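Progress report to the Brunet Fund, second period
Evaluation of the Fellis small-parts handling kit
Prepared by Kiran Dixit, Skerkham
Mon 22 July

Where we are

The Fellis kit has been on our bench long enough for the novelty to wear off, which was more or less the point of the grant. You asked us to find out whether a small shop with no automation staff could buy it, unpack it and get useful work out of it. The short version is yes, with a longer unpacking than the brochure has in mind.

Setup took Dinesh Nautiyal and me most of a week. The quick-start card promises an afternoon. To be fair to Cellberg, who sell the kit, the card doesn't say whose afternoon. Two of the mounting steps are printed in the wrong order, and the software won't let you past the calibration page until you have registered the arm under a company name with no spaces in it. We are now registered as SkerkhamSkerkham, for reasons I would prefer to leave out of the accounts.

Pick trials

We ran the trials the way we set them out in the proposal. Each set is 100 picks, with the part put down by hand in a new position every time and no help given once the arm starts moving. With the factory settings, the kit managed 53. After Dinesh rewrote the approach heights and slowed the last part of the descent, it managed 84 out of another 100.

I'd like to say the improvement came from something clever. Most of it came from telling the arm to stop hurrying. The default speed looks very good in the sales video and is hard on anything with a rounded edge.

The failures that remain fall into two groups. In the first, the fingers close a little to one side and the part swings away. In the second, the software decides it has a part when it has nothing, and carries nothing very carefully to the tray. The vendor calls this a confidence threshold issue. We have tried three thresholds and have a favorite, but I wouldn't want to defend it yet.

Handled parts

Flat blocks and short tubes are solved as far as we're concerned, and I don't plan to spend any more of your money on them. Parts with a wide head on a narrow handle are the interesting case. The software likes to aim for the widest thing it can find, and we want it to take the handle. 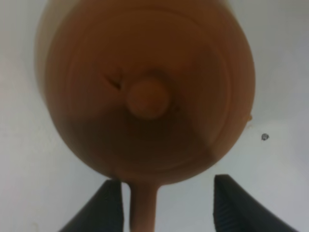 Getting the wrist lined up with the handle before the fingers close is most of the battle. Dinesh's current routine brings the arm in low, stops, checks the angle again and only then commits. It adds time to every pick, and watching it is a bit like watching someone parallel park, but we're keeping it for now.

Support

Cellberg answers emails within a day and answers the question within a week. They have sent us one software update, which fixed the page order in the setup menu and moved the stop button to a different corner of the screen. We have asked for it to be moved back.

Spending

We are inside the budget on equipment and slightly over on hours, nearly all of it from setup week. Spare finger pads cost more than we had allowed for, and they only come in packs. If you know anyone who needs finger pads, we're open to offers. I'm not asking for a change to the total.

Next period

Dinesh will run full sets on the handled parts, first with the vendor's aiming and then with ours, so there's a fair comparison - fair to us as well as to Cellberg. I'll start the written buyer's guide, beginning with the setup chapter while I'm still annoyed enough to be thorough. The full report is due to you in December, and I see no reason to move that date.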